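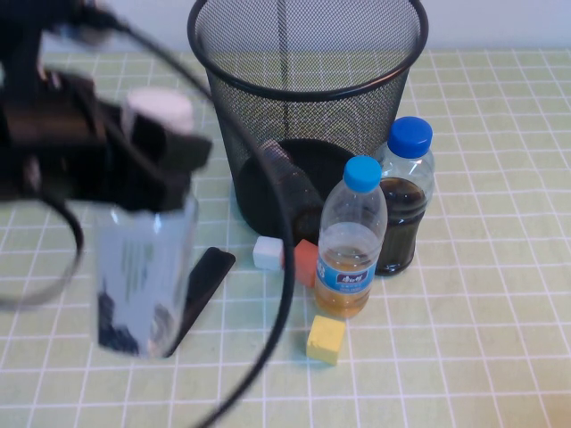
Kwan-ho Kwok asks where old bottles go when we finish with them. It is a good question for children in Skakadham. Most go to a sorting place, where glass and plastic are separated.

Glass is broken into small pieces and melted in a very hot oven.

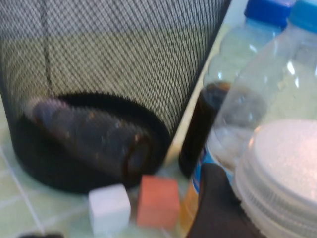

Then it can be shaped into a new jar or bottle. Plastic is washed and cut into flakes. The flakes are melted too, but with less heat. 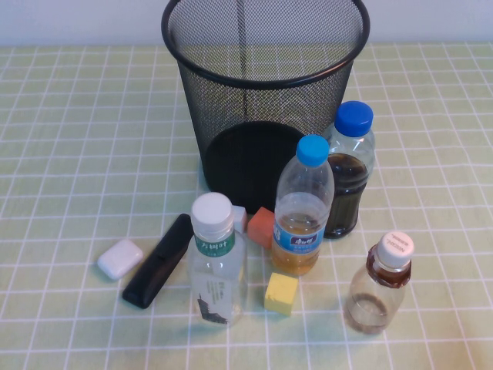 Why do we rinse bottles first? Old food and drink can spoil the clean plastic and paper near them. A little water is enough.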